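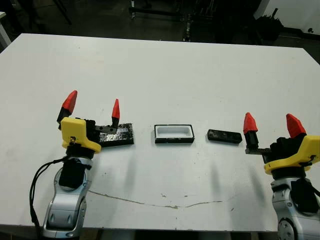
From: list member, Kuusisto bench group
To: shopfloor-automation
Date: Thu 29 April
Subject: Re: can two arms close a box yet

On the Preketville thread, the earlier message said:

> Vendors have been promising us packing cells since I started.
> Is there any task with a lid, an insert and a tray that two
> cheap arms can do for a full shift? I mean the job as a temp
> does it, with parts lying wherever they were put down.

Short answer: for a full shift, no. For an hour with someone nearby, yes, depending on the lid.

Our task is a small open tray with a black rim and white interior, a bar-shaped black block, and a flat black plate covered in clear tape. Block into tray, plate on top. The parts start side by side on a white table with an arm at each front corner. A person does it without looking.

We ran 500 attempts in March on the Zernis controller. Block into tray is the easy half. The block is matte, it has square sides, and either arm can reach it. Failures there were mostly a corner riding up on the rim, and a second push usually fixed it.

The plate is where the time goes. It is thin and lies flat, so the fingers have to get hold of an edge, and the edges are uneven. The tape is shiny and crinkled and throws highlights that move with the viewpoint. Our depth estimates on it were poor enough that we stopped using them below 50 mm and servoed on the wrist view alone. That helped more than any change to the planner.

Fingertips matter as well. Ours are red, on black two-finger parallel grippers. A pointed tip gets under an edge but has little area once it is there, so the plate pivots. We tried 4 tip shapes and kept the one that slipped least, at some cost in pickup rate.

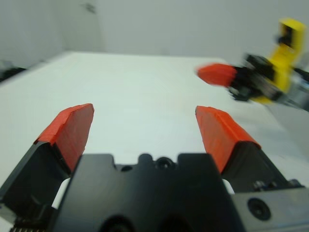 Fingate wrote off-list that tips are a distraction and that the real limit is recovery: a cell that places the lid well and can't notice a bad placement still needs a person standing next to it. I agree with the second half. Our check for a seated lid is a height threshold, and it passes lids that are visibly skewed.

On cycle time, we budgeted 700 seconds for a batch that a person clears well inside that, and the arms overran it more often than they met it. Most of the excess was one arm waiting for the other to leave the shared area over the tray.

I can send the failure log to anyone who wants it. The columns are not documented, so ask before you plot anything.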